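Flollwood Hard Wax for Tabletops, Natural
Tunstall Finishes > Wood Care > Waxes and Oils

Size: 9 oz tin
Covers: up to 116 sq ft, one thin coat
Item no. 108
In stock

I started making this stuff because I was tired of tables that looked like they'd been dipped in syrup. I like wood that still feels like wood when you put your elbows on it! So this is a soft paste, no color added, that goes on with a rag and buffs up to a low sheen (closer to an eggshell than a bowling ball).

It smells a bit like oranges for the first evening, and my dog is weirdly into it, so keep the lid on.

How I use it

Sand lightly with the grain, wipe off every bit of dust, then rub on a coat so thin you think you've missed a spot. Leave it overnight. Buff it with an old T-shirt in the morning and do it all again. Two coats is plenty for a desk, but I give kitchen tables three and go back over them every August when the windows can be open all day.

Please don't glob it on! Most of the emails I get about sticky tables come down to too much wax, and the fix is a clean rag and a lot of elbow grease.

Good on pine, oak, ash and beech. I wouldn't put it on anything already varnished, it'll just sit there and smear. Try a patch on the underside first if you're not sure what's on there.
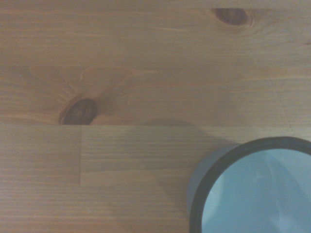
Light-brown tabletop boards with a fine, straight grain.

Goes well with

Tunalby Lint-Free Rags, pack of 9
Mikedia Sanding Sheets, 800 grit (for between coats, very gentle)

Got a weird old table and no idea where to start? Drop me a note through the contact page and tell me what's on it now. I answer them all myself, usually after supper.

Reece Hollis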